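Film Criticism, Unit 3: Reading an Empty Shot
Instructor: Eftychia Xenos

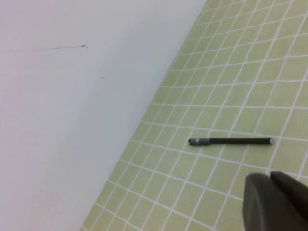 A review has to say what a shot does in the story before it says whether the shot is any good. Kosmas Vrettos opens "Ostcombe" with a long take of a blank wall, and most first drafts from this class called it "boring" or "haunting" and moved on. Start smaller. On a plain white surface a thin, dark scuff is enough to pull the eye, and a tiny speck near it becomes the second thing you look at. Vrettos works with that habit and holds the take until the viewer begins searching.

For the November screening, write 2 pages on one static shot. Name the shot, say where it falls in the plot, then judge it. Plot summary should stay under one paragraph – Mudaliar's review in the packet is a good model for length.

Reading: Portela, "Kuleo and the Long Take," first half only.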